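Playroom Safety Check, Galline House
Checked by Ishbel MacRitchie, January 2023

Small shape blocks — OK, with a note
Please keep these on the high shelf between sessions, well away from our crawlers. I ran my thumb over each edge and found no cracks, though I'd love a second pair of eyes on the stars.

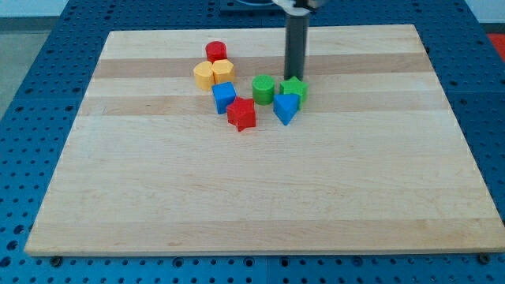

Item 11: shape blocks on the maple board.

Board — OK
It lies flat and doesn't rock, bless it. There are small marks across the wood, and I went over them slowly for splinters and found none. A little oil in April would do it good, and Gregor has kindly offered.

Blue metal table — OK
The bolts are snug. Do wipe down into the holes, as crumbs love to hide there!

Cupboard latch, Zamora room — REPAIR
It still pops open if you lean on it, as I wrote last time. Gregor MacRitchie to fit a new one, please.

Window cords — OK
Tied up out of reach, and thank you to whoever did it so neatly.

Next check: April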